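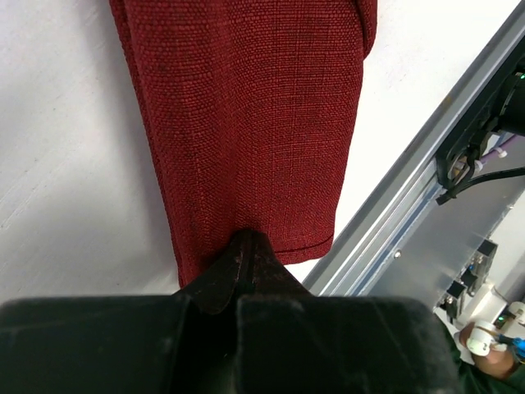 Home News Textiles Events Contact

Truralham linen room sets one hem standard for red cloths

The shared linen room in Truralham has adopted a single hem and fold standard for its red table cloths and napkins, replacing the four that had built up over the years. The change applies to all 800 pieces in the red stock and takes effect in May.

The cloths are a coarse basket weave in two shades of red yarn, a bright crimson and a darker maroon. They are lent out to halls, schools and small kitchens in the district, then returned for washing, checking and folding. The weave hides small stains well but frays quickly once a hem opens.

Under the new standard, each raw edge is turned twice and closed with one line of stitching set just above the fold. Thread must match the darker yarn. Corners are folded square, without a miter. Pieces with an open hem longer than a thumb's width go to the repair shelf and are not lent out again until resewn.

A check of the stock found 228 pieces with hems that did not meet the standard. Of these, 106 had loose or missing stitching and will be repaired first. Another 23 were too thin along the edge to take a new hem and have been cut down for napkins. The rest have sound hems in the wrong width and will be redone as they come back from loan.

"The width matters for folding," said Tímea Fülöp, who drew up the standard. "If two cloths have different hems, the stack leans, and the bottom ones come out creased."

Sewing will be done by Kiltance, a repair shop in Wustalby that already handles the room's aprons. Its owner, Cor Verstraete, said the first batch would take nearly three weeks. The shop will use a longer stitch than before, as short stitches tend to cut the coarse yarn.

Folding also changes. Cloths are now folded in half lengthwise, then in thirds, with the hemmed edge facing out so that it can be checked on the shelf. Napkins are folded in quarters.

Borrowers do not need to do anything different, except to return cloths unfolded. White and gray cloths are not affected. A decision on the green stock is expected after the summer loans are back.

Last updated: May, 4:15 p.m.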